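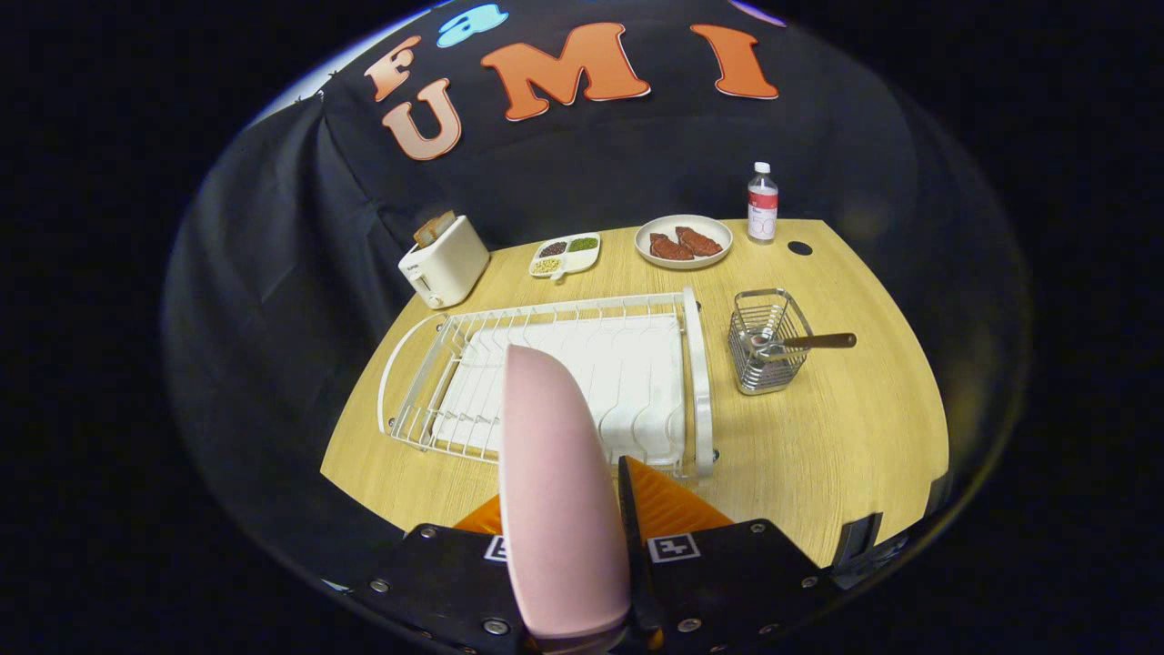
Notebook, dye bench. May, second part
Written by K. Ichikawa

Started 8:40. Continuing the indigo vat from last page. The vat was left covered during the night with the wool blanket around it. Temperature in the morning was lower than I wanted, so I put the heater mat under it again and waited until after the coffee. The surface had a good coppery skin and the flower in the middle was still standing. Under the skin the liquid is yellow-green when I take it in a glass. Smell is normal.

pH strip says a little too low. I added slaked lime, one level spoon, mixed with warm water first in the small jar. Last month I put the lime in dry and it made lumps on the bottom, and Aileen had to fish them out. Please do not do this. Stir slowly along the wall of the vat, then leave it one hour.

Swatches. I cut them from the Brostby linen, the same roll as in April, and from the cotton which Kanako brought. All were scoured yesterday with soda ash and rinsed until the water stayed clear. The linen took very long to become clear. I think it has still some finish from the factory. Dzintra says Brostby does not put finish, but the rinse water was yellow three times, so something is there.

Numbers for this round:
Vat volume 22 liters
Linen swatches, dry weight together 452 g
Dips per swatch: 3
Roll number on the linen label: 3157

First dip 10:15. Five minutes under the surface, moving the cloth by hand and keeping it away from the sediment. Ten minutes in the air. The linen turned from green to blue quickly, the cotton more slowly and with a cloudy place near the fold. The fold was my mistake, I did not open the cloth well before it went in. I kept this swatch anyway and marked it with a knot in the corner.

Second dip 10:50. Same times. The skin on the vat did not close again as fast as after the first dip. Tatsuya looked at it and thinks I carried air into the vat when I lifted the cloth out. He showed me how he squeezes the cloth just at the surface while it is still half in, so that the drops do not fall from high. I tried it with the last two pieces and there was less foam.

Third dip 11:30. The vat was now more green than yellow, so it is getting tired. I gave the pieces eight minutes for this dip and not five. This means the third dip is not the same as in April and the comparison is not clean. I should have stopped and rested the vat until after lunch, but I wanted to finish the row.

After lunch. Rinsed everything in cold water, then a bath with a little vinegar, then cold water again. Blue came off in the first rinse, in the second almost nothing. Pieces are hanging on the line at the back window, not in the sun.

Fed the vat with fructose at 14:20, two spoons, and stirred. Covered it.

Comparison with April (by eye, window light, cloth still damp so not final):
The linen is darker than April, I would say one step on our card. It is also a bit more red. Kanako does not see the red, Aileen does. The cotton is the same as April except for the knotted one. On the edge of the linen there is a thin pale line where the threads were pulled when I cut it. If we make the table runners for Tsuchiya from this roll, the edge must be hemmed before dyeing, or we must cut it away afterwards. I prefer cutting. A hem keeps lime inside and it is difficult to rinse.

Question for Dzintra: the Wester order says "medium blue, even." Is the April blue medium, or this one? I put both swatches in an envelope in her drawer with the dates of the dips. I would like an answer before we scour the long pieces, as the scouring pot is needed for madder as well.

Vevirora sent the new indigo powder. The bag is opened and I moved the powder to the brown jar with the red lid. It is finer than the old one and it flies, so wear the mask also for weighing. I have not used it in this vat. I want to make a small test vat in the preserving jar first, same recipe, old powder in one jar and new powder in the other.

16:00. Checked the vat. Skin is back, flower is small. Temperature fine. pH not measured, the strips are finished. Aileen will order more.

For tomorrow:
- iron the dry swatches and compare again with the card
- rub test with white cotton, dry and wet
- start the two jars
- look for the long thermometer, I had to use the short one and my sleeve got blue

Added by A.S.: the long thermometer is in the madder pot. Sorry. Strips are ordered.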